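FST 24: Introduction to Food Science
Unit 2 Handout: Shell Eggs, Structure and Storage
Instructor: Eftychia Moschos

Students are expected to read this handout before the Wednesday laboratory session. Terms introduced in this unit will be used again in November, when the course turns to emulsions and foams.

The hen's egg consists of the shell, two shell membranes, the albumen and the yolk. The shell is mostly calcium carbonate and contains thousands of very small pores through which moisture and gas pass. A thin outer coating, the cuticle, partly seals these pores. Commercial washing removes much of it, and washed eggs are therefore kept under refrigeration.

Shell color is determined mainly by the breed of the hen. Brown shells receive their pigment, protoporphyrin, in the shell gland, late in the formation of the egg. The pigment lies largely in the outermost layers. Color has no bearing on nutritional value, and students should not record it as a quality factor. 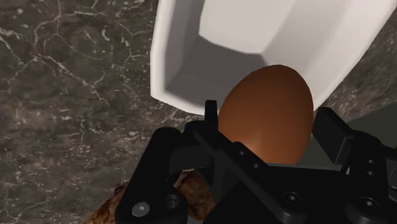
Figure 1. Brown shell egg, rounded top pointing upward (computer rendering).

As an egg ages, carbon dioxide leaves through the pores and the albumen becomes more alkaline. The thick white thins, the yolk membrane weakens, and the air cell, usually at the large end, grows as water is lost. For this reason eggs are commonly packed with the large end up. The rate of change depends strongly on temperature, and an egg left at room temperature declines in quality much faster than one held cold.

Interior quality may be judged without breaking the shell by candling, in which a bright light is passed through the egg. Once the egg is broken out on a level surface, quality is usually expressed in Haugh units, calculated from the height of the thick albumen and the weight of the egg.

Laboratory preparation: Bring the Okadik workbook and a calculator. Review the Haugh unit formula and the procedure for measuring albumen height. Broken-out eggs are to be discarded after measurement and may not be eaten. Hands and benches must be washed at the close of the session.

Reading: Magalhães, chapter 2. Reserve copies are held at the library desk under call slip 2547.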